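3.2 Déroulement de l'enquête en salle

L'enquête a été menée en février dans deux établissements de restauration, le Stirnwood et le Boltent, qui proposent tous les deux une carte courte et la diffusion de rencontres sportives. Dans chaque salle, 22 clients ont noté leur satisfaction sur une échelle de un à 6, une première fois à la commande, une deuxième fois à l'addition.
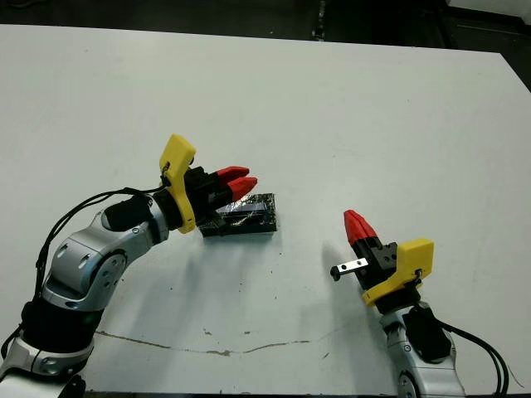
Figure 1. Table blanche et bras gauche du robot.

Le niveau sonore n'était pas imposé par nous. Il dépendait du match diffusé, ce qui constitue une limite que nous reconnaissons — elle concerne surtout le Boltent, où les écrans se trouvent proches du bar. Les réponses incomplètes ont été écartées avant le calcul des moyennes.
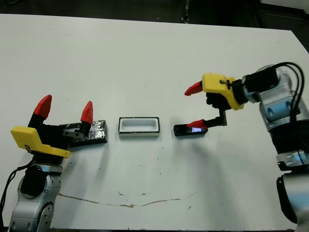 Figure 2. Les deux bras et trois objets sur la table.

Les clients du Stirnwood attribuent au plat principal une note plus élevée que ceux du Boltent, mais l'écart diminue quand on considère seulement les personnes venues pour le repas. La boisson, au contraire, est jugée de manière semblable dans les deux salles. Nous revenons sur ce point dans la section 4.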